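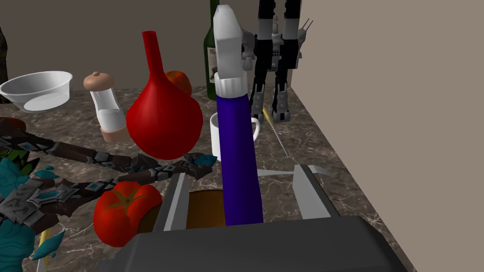
Frequently asked questions about the Wenia build

Is Wenia a product I can buy?
No. Wenia is a two-armed robot being put together in the shared workshop in Ullbridge, and most of its working life so far has been spent in a simulator. There is no shop, no waiting list and no newsletter. If somebody offers to sell you one, they didn't get it from us.

Does it work?
Depends what you mean by work. In simulation it has been through 413 attempts at picking things off a kitchen counter. Some of those I would call a grasp. A fair number I would call a nudge with good lighting. I don't publish a success rate, as I haven't yet settled on a definition of success that I would accept from anyone else.

Why simulate at all if you have a workshop?
Money, mostly. A bad motion in the simulator costs me a reset. The same motion on the bench costs a finger pad, sometimes a motor, and an evening I had planned to spend on something else. I don't trust the simulator much, but it's a cheap place to find out that an idea is bad. It is a poor place to find out that an idea is good.

Why is the counter so cluttered?
Pick-up demos love a bare table with one block in the middle. My kitchen has never looked like that, and I doubt yours does. With a spray bottle standing in front of a block, and a fork and a mug close by, the arm has to deal with things being in the way. The mix of objects comes from a scene list we call Dai, which puts things down without much regard for taste.

What are the two views for?
One looks out past the fingers of a gripper, the other looks down over the body from head height. The close one is good for the last bit of a reach and hopeless for planning, with a single bottle able to hide half of what matters. The high one takes in both arms and the whole worktop, but small things near the front edge are hard to tell apart. I was told that using both would fix everything. It fixed some things.
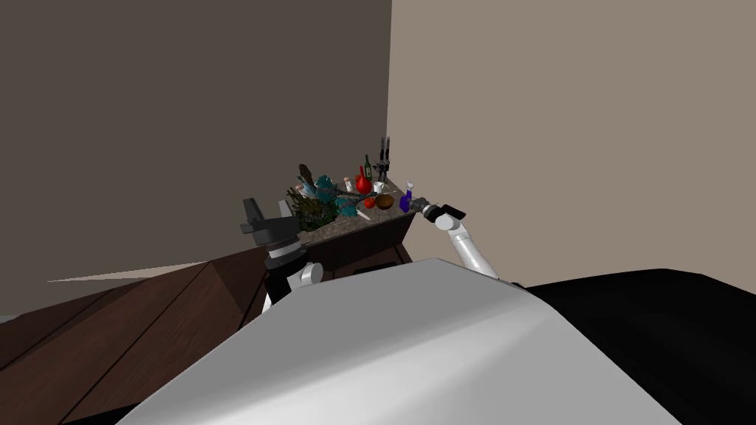 How much has it cost?
More than 2000 dollars, and I stopped adding it up on purpose. That leaves out tools I already owned and the 40 dollars a month for my share of the workshop. Anyone who says a two-armed robot can be done on pocket money is leaving out the second arm.

What is Drometti?
The control code. It takes a target position and moves the arms there, or gives up and writes a line in the log. Please don't call it AI. There may be some learning in it later — I'll believe that when it beats the hand-written version on the same clutter.

When will it do my dishes?
Put me down for 2043 and don't hold me to it.

Can I come and see it?
Monday evenings after seven, if the door is open. Bring your own object if you like, but expect to watch a lot of waiting and reading of logs.

Can I have the files?
The arm drawings, yes, ask at the workshop. The scene files are still changing every week and I'm not going to support old copies of them. Try again in February.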